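# Progress report: Handheld demonstration collection, shoe placement and retrieval

Prepared for Marora by Emiliano Ledesma, Trivix
Reporting period ends: December

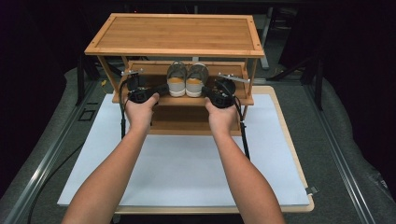
Work in this period covered the second task family in the agreement, in which a pair of shoes is moved on and off a household rack with two handheld grippers. Collection ran at the Atstead site on one station. The first task family (folded textiles) was closed in the previous report and is mentioned below only where its data was reused.

## 1. Status against plan

The collection target for this family has been met. The accepted set holds 2968 demonstrations after review. Training of the baseline policy has started, and the first evaluation on the two-arm system is complete. Two items are behind plan: the object variation set and the written annotation guide. Both are covered in section 6.

| Item | Planned | State |
|---|---|---|
| Station setup and calibration | this period | done |
| Demonstrations, shoe rack family | this period | done |
| Review and rejection pass | this period | done |
| Baseline policy, first evaluation | this period | done |
| Object variation set | this period | partly done |
| Annotation guide, version 2 | this period | draft |
| Transfer test at Gajewski | next period | not started |

## 2. Task definition

The family is split into four subtasks, recorded as separate episodes:

- **Place.** Shoes start on the board in front of the rack and end side by side on the middle shelf, toes toward the operator.
- **Retrieve.** The reverse. Shoes start on the middle shelf and end on the board.
- **Shift.** Shoes move from the middle shelf to the lower shelf.
- **Square up.** Shoes start on the shelf out of line and end parallel, with both toes at the front lip.

Place and retrieve require both grippers. Operators were told to take the left shoe with the left gripper and the right shoe with the right gripper, and to lift them together. In the pilot runs we left this open, and the resulting episodes split between lifting together and lifting one after the other. The policy trained on that mixture stalled before first contact on many runs. Fixing the order removed most of the stalls. Pilot episodes are kept in storage but are not part of the accepted count.

Square up was added at the request of the Marora technical contact. It is the shortest of the four and the one with the highest rejection rate, mainly for episodes in which the correction was too small to be seen in the head view.

## 3. Station and recording

The main object is a three-level bamboo rack on a white board. The rack position is set at the start of each block and is varied between blocks by moving the rack on the board. Within a block it stays fixed unless it is knocked, in which case the episode is discarded and the rack is reset.

Each episode contains:

1. The head view.
2. One wrist view per gripper.
3. Gripper pose, left and right.
4. Jaw opening, left and right.
5. Start and end markers, set by the operator.
6. A subtask label and block number.

All streams are aligned to the head view clock. Alignment was checked at the start and end of every block by closing both grippers together three times and comparing the jaw signal with the video. Blocks that failed the closing check were re-aligned offline if the offset was constant, and dropped if it drifted.

Cable drag was the main mechanical complaint from operators. On the lower shelf the cables can touch the shelf edge and pull the gripper off line at the end of the reach. We changed the rest position of the hands between episodes so that the cables fall in front of the rack before the reach begins. Operators report less pull since the change — we have not measured it.

## 4. Review and rejection

Every episode was watched once by a reviewer who did not record it. Reasons for rejection were logged under fixed codes. The most common, in order:

- Shoe touched the underside of the top panel on entry.
- Only one gripper in contact during the lift.
- End marker set before both shoes were released.
- Hand or forearm blocked the head view of the contact area.
- Rack moved.

The first code needs comment. The gap above the middle shelf is low for a shoe held by its collar, and operators tend to raise the heel as they push forward. Contact with the panel is often light and the episode still ends well. We rejected these episodes in the first half of the period and then kept them under a separate tag, after agreement with Marora. The tagged episodes are included in the delivered set and can be filtered out by a single field. They were left out of the baseline training run.

The blocked view code is linked to operator height and seating. Raising the seat reduced it. For the remaining cases the wrist views are usually sufficient to follow the contact, but our acceptance rule requires the head view as well, and it was applied as written.

## 5. Baseline evaluation

The baseline policy was trained on the accepted set without the tagged episodes. Textile data from the first family was used for pretraining the visual encoder only. Evaluation used the same rack and shoes as in collection, with rack positions not present in the training blocks.

A total of 81 trials were run, 27 each for place, retrieve and shift. Square up was not evaluated because the scoring rule for it has not been agreed.

Results by subtask, in words pending the full table in the technical annex:

- **Retrieve** is the strongest. Most failures are a missed first grasp on one side, followed by a correct second attempt that ran past the time limit.
- **Place** is usable but slow. The policy hesitates at the shelf lip, with the shoes held just short of it, and in some trials sets them down with the toes over the edge. These were scored as failures.
- **Shift** is weak. The grasp on the middle shelf is reliable. The descent to the lower shelf is not, and the grippers often reach it at the wrong depth.

We think the shift result comes from coverage and not from the model. Shift has the fewest episodes in the set, and the rack positions are less evenly spread than for the other subtasks. A retraining run with shift episodes weighted up is in progress. If it does not help, we propose to collect further blocks for this subtask before any change to the architecture.

## 6. Delays and risks

**Object variation.** The plan called for a spread of shoe types. Slip-on shoes are well covered. Laced shoes and ankle boots are not: the first delivery of boots did not fit under the top panel, and replacements arrived too late to be scheduled. A total of 29 laced-shoe episodes were recorded as a trial and are held outside the accepted set.

**Annotation guide.** Version 2 is in draft. The open point is where a grasp begins — at first contact, or when the jaw opening stops changing. Reviewers have been using the second definition. We would like to fix this in writing before the transfer test, so that both sites label the same way.

**Gripper wear.** The finger pads were replaced once. Pad condition affects how far the jaw closes on a soft upper, and the change is visible in the jaw signal. The block at which the pads were changed is marked in the metadata.

**Single station.** All demonstrations in this family come from one station with one background and one lighting setup. We regard this as the main risk for the transfer test. A short set of blocks with altered lighting can be added at low cost if Marora agrees.

## 7. Next period

- Complete the weighted retraining run and repeat the evaluation for shift.
- Record the laced-shoe and ankle boot blocks.
- Agree on a scoring rule for square up.
- Issue annotation guide version 2.
- Ship the second gripper pair to Gajewski and run the closing check there before any recording.

## 8. Decisions requested

1. Approval to keep the panel-contact episodes in the delivered set under their tag.
2. Approval to move unused hours from the textile family to additional shift blocks.
3. Confirmation of whether altered lighting blocks are wanted before the transfer test.

The episode index, rejection log and calibration records are in the shared delivery folder under the shoe rack family. The technical annex will follow when the retraining run has finished.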